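Visit notes: Griletti storage and packing open day, 7/31/18

Griletti makes compartment trays, drawer inserts and stackable organisers for kitchens and small offices. The firm opens its site to trade visitors once a year, and I attended on behalf of Begum, where we buy for three shops. The notes cover the moulding hall, the finishing line and the display area.

## Arrival and moulding hall

Visitors were taken round in two groups. Ours was led by Ayane Ichikawa, who is responsible for tray design. Hearing protection was issued at the door and was needed.

The hall runs 20 presses, of which most were on tray bodies during our visit. Cycle time for the standard body is 59 seconds, including cooling. The operator removes the part, checks the rim against a go/no-go gauge and places it on the rack. Parts that fail go back to the granulator beside the press. Reground material is used only for base layers, where slight variation in colour does not show.

I asked about warping, which has been our main complaint. Ichikawa said the cooling time was lengthened in May and that the rim was thickened slightly. The samples I checked on the rack sat flat on a steel plate. I would still want to see a full carton before reordering.

## Finishing and packing

Trays are deburred by hand at the corners. The dividers are moulded with the body, so nothing can come loose, but the layout cannot be changed by the customer. A version with removable dividers, called the Fenel, is in development. It costs more to make and the divider slots collect crumbs. No price was given.

Finished trays are nested and packed in cartons with a paper sheet between layers. The cartons are rated for a stack height of five. We have been stacking them six high at Begum, and this should stop.

## Display area

The last stop was a carpeted table set up in front of brown curtains, with trays filled to suggest different uses. Most of the arrangements were conventional: cutlery, stationery, sewing items. The mixed arrangement was more useful to us, as it puts things of quite different shape and size next to each other, including small round snacks and small box-shaped items, with a bottle and a tube-shaped package kept outside the tray.

The points I noted on mixed filling were:

- Small round snacks do best in a compartment of their own. They roll under anything with a raised edge.
- Flat rectangular items can be stood on end to save floor area, provided that the neighbouring compartments are filled first.
- Tall bottles and long tubes belong beside the tray. Laid across the top, a tube blocks access to two or three compartments.
- A white tray on stacked white layers gives a tidy tiered block, but white contents are harder to pick out. Teal carpet makes a good background for it.
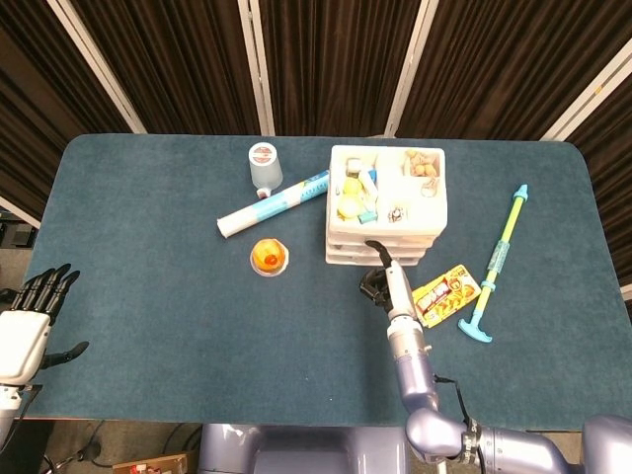 ## Prices and follow-up

The trade price for the standard tray is unchanged. Minimum order is 79 units per colour, which is awkward for us, as we sell almost nothing but white. Delivery is by Punuder from the regional depot, with a surcharge for tail-lift vehicles.

Outstanding items:

- Sample carton of the current standard tray, to be checked for flatness.
- Written confirmation of the carton stacking limit.
- Price and date for the Fenel.
- Whether the base layers can be bought separately.

Parking on site is limited. The overflow area is unsurfaced and has a low barrier at the entrance, so the van should be left at the main gate.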